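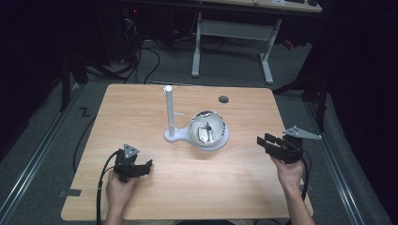 FOR IMMEDIATE RELEASE
Sunday, May 12, 2019

Brarnar Puts a Stand and a Bowl Together, Asks Public to Stay Calm

GRERNSIDE. Brarnar, the small housewares firm best known for a coat hook that sold fairly well, will begin selling the Riven in June. The Riven is a white upright stand on a flat base, with a short peg partway up the rod and a round dish at its foot. A silver metal bowl sits in the dish. That is the whole product, and the company would like it known that it took 14 months.

The Riven is meant for the spot near the door or the end of the kitchen table where small things pile up until somebody sweeps them into a drawer. Rings, keys, loose change and the foil from a stick of gum can all go in the bowl. A bracelet or a key loop can hang from the peg. The bowl lifts out for washing, or for tipping out over the trash once the foil outnumbers the rings.

"People see the rod and ask where the paper towels go," said Sugeng Nair, who founded Brarnar and drew the first version on the back of a parking ticket. "You can put a roll on it if you want. I'm not going to drive to your house. But we did add a peg, and I would ask you to consider the peg."

Early versions had no dish. The bowl was supposed to stand next to the rod on its own, and in home trials it wandered off to hold cereal. Brarnar sent stands to 17 households in Grernside last fall and asked them to keep notes. Eight sent notes back. One set was a grocery list, and the company has kept it on file.

"The dish was the big change," said Aisyah Saragih, head of design. "Once the bowl had a place to go back to, people put it back. I had a much longer presentation prepared on this, with a chart, and was told there was no need."

Saragih also picked the finish. Other colors were discussed over several meetings, including a green that she describes as "brave." The stand will come in white.

The Riven goes on sale in June at the Bassey home store on Mill Street and by phone order from Brarnar. It arrives in one box with the bowl packed separately in paper. Replacement bowls will be sold singly for households where the cereal problem continues.

Bassey will keep a Riven on the front counter for shoppers to try. The store asks that nobody leave their own keys in it, having already collected 5 sets during a one-day preview.

Stores that would like to carry the Riven may write to the Brarnar sales office in Grernside. Requests for the green will be passed along to Ms. Saragih, who reads them all.

Media contact: Sugeng Nair, Brarnar, Grernside. He prefers mornings.

###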